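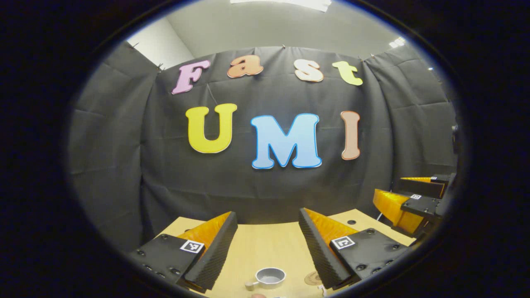 Skurneo 教堂转播调音台(八路输入型)

老教堂的音响有多难弄,做过主日直播的人都懂。石墙、高顶、长长的回声,讲道的声音传到后排已经糊成一片,唱诗班一开口,手机那头的听众只听见轰的一声。Skurneo 就是专门为这种地方设计的调音台,体积小,旋钮大,字也印得大,我们自己用下来真是越用越喜欢!

这一款是 4/14/22 开始供货的第二版。第一版在 Padbridge 的一座教区教堂里装了一整个冬天,从子夜弥撒一直用到复活节守夜礼,中间收到的意见差不多都改进去了:静音键换成了带灯的(烛光礼仪的时候全场熄灯,从前只能靠手摸),电源接口挪到了背面,耳机孔加了一个,两个人可以同时监听。

讲道与礼仪模式

面板左侧有一个“讲道”按键,按下去以后,读经台和祭台的话筒优先,其他通道自动压低。神父从读经台走到祭台,声音跟着走,不用人去追推子。再按一次就回到普通模式,风琴和唱诗班的音量慢慢升上来,过渡很柔和,不会突然炸一下。

低频切除默认设在 80 赫兹。这个数值对人声刚刚好,暖气管道的嗡嗡声和门外卡车的动静基本听不见了。风琴通道请把它关掉,不然脚键盘的低音会少一截,怪可惜的。

输出

主输出两路,平衡式,一路给堂内音箱,一路给直播电脑或者社区电台的发射设备。两路可以分别调音量和均衡,堂里听着舒服,收音机里听着也清楚,这是我们最得意的地方。另有一路助听感应线圈输出,接法见随机手册。

有不少堂区是和本地小电台合作的,弥撒在台里同步播出。Grenen 套装就是给他们准备的,多配一根 100 米的平衡信号线,绕在金属线盘上,从圣所拉到钟楼底下的机房绰绰有余。线皮是哑光的,沿着墙脚走不显眼。

规格

型号:SK-638
话筒输入:8 路,均带幻象供电
主输出:2 路,平衡
低频切除:80 赫兹,每路可单独开关
录音:存储卡直录,开机即可用,不需要电脑
外壳:金属,深灰色
安装:桌面摆放或机柜安装,挂耳随机附送

包装内有

调音台一台,电源一个,机柜挂耳一对,通道标签贴纸一张(“主祭”“读经”“风琴”“唱诗”都印好了,也有空白的可以自己写),中文手册一本。话筒和存储卡需另购。

搭配什么话筒

读经台推荐 Drummond 鹅颈话筒,颈部够长,个子矮的读经员也能拉到嘴边。祭台上用界面话筒比较好,平放在祭台布上,不挡视线。唱诗班如果人不多,一对小振膜话筒挂在前方就很好听,真的不用一人一支!我们试过把话筒堆到满,结果反而更乱。

几个常问到的地方

和旧功放能不能接?绝大多数可以,主输出是标准卡农口,老功放如果只有莲花口,加一条转接线就行。

断电以后设置会不会丢?不会,上次的状态都留着。另外还能存场景,平日弥撒、婚礼、殡葬礼各存一个,进堂之前按一下就调出来,特别省心。

能不能用在礼拜堂以外的地方?当然可以,有修院把它放在会议室里,也有堂区的青年团体拿去办露天朝圣活动。只是它不防水,户外请搭好棚子。

保养

香烟和蜡油是推子的大敌(这里说的是乳香的烟)。不用的时候请盖上防尘罩,每隔几个月用干软布擦一擦面板,不要喷清洁剂。推子如果发涩,可以单独更换,四颗螺丝拧开就能取出来,手册最后几页有图。

供货

标准版现货。Grenen 套装的线盘是手工绕的,下一批要到九月,想赶在将临期之前装好的堂区可以先登记。登记时请写明读经台到机房的距离,还有堂内现有音箱的接口类型,我们会按这些把转接线一起配好放进箱子里。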